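Getting the Last of the Ketchup, and Other Small Kitchen Savings

I've kept house for a good long while now, and I still hate throwing out a bottle with two spoonfuls left in it. Store it cap down in the door of the fridge, wedged between the mustard and the pickles, and most of it will find its own way to the lid. For the stubborn bit, add a teaspoon of vinegar, shake it hard and pour it into your next pot of baked beans - it gives them a lovely tang! 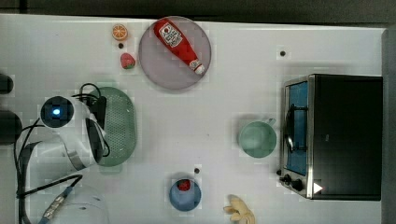
Sticky caps

Soak the cap in a cup of warm, soapy water while you do the dishes, then go around the inside of the spout with a toothpick. Wipe the neck of the bottle too (I always used to forget that part) and dry everything well before you screw it back on.

Bowls that smell of onion

Plastic bowls hang on to smells something awful. Make a paste of baking soda and water, smear it all over the inside and leave it overnight.
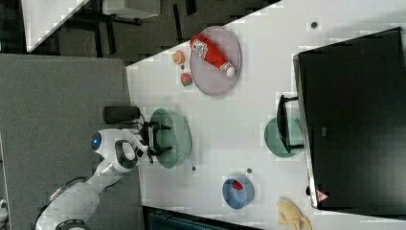 In the morning rinse it off and set the bowl on a sunny windowsill for an hour or 2. Tomato stains fade nicely that way as well, though an old one may need a second day.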